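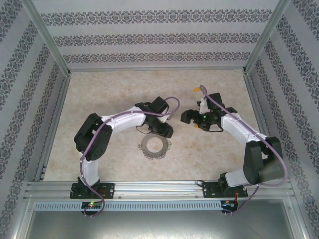
Wallpaper Belongs Where the Work Gets Done
18 November 2018

Most people who still buy wallpaper put it in a bedroom or a front hall. The garage gets white paint, and so does the corner of the basement where the sewing machine or the soldering iron lives. I think this is backward, and I have thought so since I papered my own work nook 9 years ago.

The case for white is easy to state. It reflects light, it is cheap, and you can touch it up from the same can for years. Paint stores in my part of Jurna will sell you a big bucket of flat white without asking what it is for. A dropped screw does not show up any better against white walls, though, because screws do not land on walls. They land on the bench, and the bench is where plainness helps.

Even there I would not insist on it. My bench has a beige top with a mottled pattern that passes for marble from the doorway. I was told it would hide small parts. It hides breadcrumbs very well and small brass washers fairly well. A gray part the size of my palm shows up on it at once. The old top was solid white and showed every glue spot and pencil line, and I spent more time wiping it than I would like to admit. If you do watch repair, get a plain mat. For most of what people do at home, a mottled top is fine.

The walls are a different matter. You look at them when you look up, and when you are doing close work you should look up often. A blank white wall gives your eyes nothing to settle on. A large pattern does. I like damask for this, the old kind with heavy dark ornament on a pale gray ground, hung so the ornament makes wide bands across the wall. It looks like something from a dining room, and I mean that as praise. Dining rooms were decorated by people who expected to sit in them for hours.

There is a common rule that a small space needs a small pattern. I don't agree with it. A small print in a small space turns to gray fuzz from a few feet away. A large one stays readable, and in a three-sided nook you see the dark bands run along the back and come toward you on both sides, which makes the place feel deeper than it is. My nook is 61 inches across. With the old paint it felt like a closet. It feels like a room now, although no wall has moved.

The cost is small when the area is small. I used 4 rolls, and that included a mistake on the left side where I lined up the wrong bands and had to pull the strip down. The paper was a discontinued Sirano pattern from the back shelf at Kaczorowski, and I paid less for it than I had spent on the shelf brackets. Anyone pricing a whole living room should expect a very different number. Large repeats waste paper, too. You have to cut each strip to match the one beside it, and the leftover pieces are good for drawer liners and little else.

I will give the other side its due on two points. Paper does not like steam or grease, and I would not hang it behind a stove or over a wash sink. It also does not like being screwed into. If you move your tool hooks every few months, you will end up with a wall full of holes that you can't fill and paint over. My answer was to put up a frame of aluminum posts, one in each back corner, and fasten things to those. The Rikau catalog sells the posts in cut lengths. They are bare silver metal, and I expected them to look wrong against all that ornament. They look fine. Old patterns and new metal get along better than either one does with white plastic trim.

The objection I hear most is about distraction. People say a busy wall will pull your attention off the job. It did, for a week or so. After that I stopped noticing it until I wanted to. The things that distract me are a phone, a radio host I dislike, and a cord hanging where my elbow goes. Anyone worried about clutter should deal with the cords first. They get in the way of the hands, and wallpaper never has.

What bothers me about the white workroom is the idea behind it, that a place for making or fixing things should look unfinished so we will not mind getting it dirty. Plenty of people spend 12 hours a week at a bench and barely one in the front room that got all the decorating money. They chose a lamp for that front room with great care. The bench has whatever bulb was left in the drawer.

I plan to redo the nook in December, mostly because the seams on the right side have started to lift. I have looked at stripes and at a green leaf print. I will probably buy damask again, in a darker gray if I can find it, and I will order one extra roll.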